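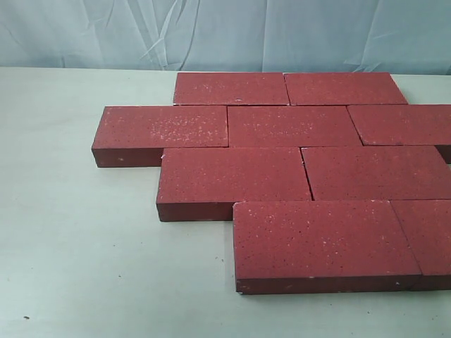 Red bricks laid in running bond on the cell table at Clendon.

22 June 2021

Simby has published its upkeep routine for the Burkine paving cell. The gripper fingers are wiped and checked for wear after every 100 picks, and grit is swept off the table at the same time.

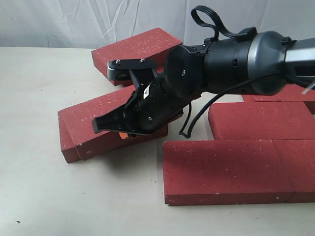
The arm over the bricks, gripper fingers open.

Finger screws are tightened every 12 shifts. "Do the screws before you touch the settings," said Marlene Ross of Simby.

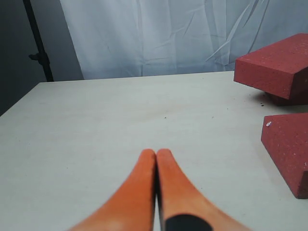
A full check takes 20 minutes. Printed copies are available from Ogola.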